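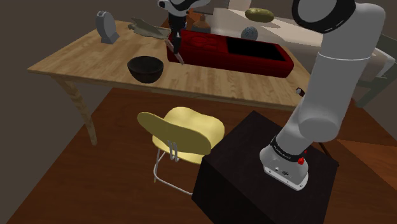 Fig. 1. Wooden table with turned legs, on a wood floor.

Unit 4: Wood in the Home - Movement, Joints and Finish

Reading for this unit: the Bravo packet, sections 2 and 3. Bring the packet to lab.

1. Why wood moves

Wood takes up moisture from damp air and gives it off in dry air. As it does, the cells in the wood swell and shrink. The change is very small along the grain and much larger across it. A wide tabletop can be noticeably wider in a humid summer than in a heated winter room. Its length hardly changes.

Flat-sawn boards move more across their width than quarter-sawn boards of the same species. They are also more likely to cup.

2. Fastening a top

A solid top must not be glued or screwed tight to its frame all the way around. If it is, the top will split or push the frame joints apart. Common methods:

Wooden buttons that fit into a groove in the apron
Metal figure-eight fasteners
Screws in slotted holes

Leave a gap at each button on the side aprons. Plywood and other sheet goods move very little and can be fixed down directly.

3. Legs and aprons

The usual joint is the mortise and tenon. On a turned leg, the top section is normally left square so the apron has a flat face to meet. The turning starts below that. Keep the thinnest part of a taper clear of knots and of grain that runs out to the side.

Dowels are faster to make but give less long-grain glue surface. We will test both in lab. Fongchan Ratanaporn has the clamps and the test jig.

4. Finish

Oil soaks in, is easy to repair and gives little protection from standing water. Varnish forms a film and protects better, but a worn patch usually means sanding the whole surface. Shellac dries fast and is damaged by alcohol and heat.

No finish stops wood movement. A film finish only slows it down. Finish the underside of a top as well as the upper face, or one side will take up moisture faster than the other.

Oily rags can catch fire on their own. Lay them flat outdoors to dry, or put them in the water can by the door.

5. For next time

Measure one solid wood tabletop at home, across the grain, and write down the width. Measure it again in June. Lab reports go to Rocío Bravo, Room 234.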